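Open Day at Piretex: Your Questions

I run the September open day at our shop, and these are the things people ask me by email, at the door, and once in line at the grocery store. If yours isn't in here, write to the open day address and I'll get back to you (usually after lunch, when it's quieter).

Do I need to sign up?
Yes please! It's free, but I print name badges the night before and I hate writing them by hand. One sign-up covers your whole family, just put everybody's first name in the box.

What time should I show up?
Doors open at 10 in the morning and we wrap up at 4. The robot demos run all day with a break at noon. If you want to stand right up front, come early. After the break it fills up.

Where do I park?
Use the lot behind the Sadowski building and walk across. Our own lot is for deliveries and for anyone who needs a short walk to the door. The GPS sometimes sends people to 1349 on the wrong side of the tracks, so follow the yellow signs once you get close.

Can I bring my kids?
Sure, I bring mine. Anyone under 13 has to stay with a grown-up the entire time, and strollers are fine everywhere but the upstairs gallery. There's a coloring table by the coffee.

What's on the program?
Two things, mainly. Pramix shows its sorting line in the front hall, which is loud and fast and the kids love it. Our own demo is in the back and it's about taking old computers apart, much slower, and (I'm biased) way more interesting if you like to see how a robot handles fiddly stuff. Gronurix has a table with leaflets and people who will talk to you about jobs for as long as you let them.

How long is the back room demo?
Nearly 2 hours if you stay for the whole thing, but people wander in and out and that's fine with us.

Why old desktop computers?
Desktops are a great test for us, with every maker putting things in a slightly different place and the cables never lying the same way twice. We set the tower on its side on the slatted table with the side panel off, so the inside faces up and you can see it all from the rail. Kids go for the colors first, the orange cable and the light-blue one, and I tell them those are the hard part. A memory module sits in a straight slot and stays put. A cable flops wherever it wants, and the arm has to work out where it is every single time. 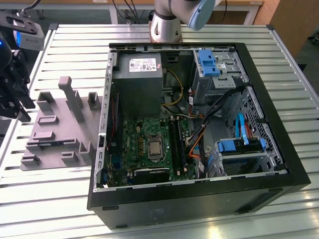 Can I touch the robot?
Not while it's powered, sorry. Please stay behind the rail and keep bags off it too. When we stop at noon you're welcome to come closer and ask us anything.

Can I donate my old computer?
We'd love it, but please don't carry it in on open day! Email me first with the model. And take your hard drive out at home, I don't want to be in charge of your vacation photos.

Is there food?
Coffee, lemonade and cookies inside. The taco truck comes at 11 and takes cards.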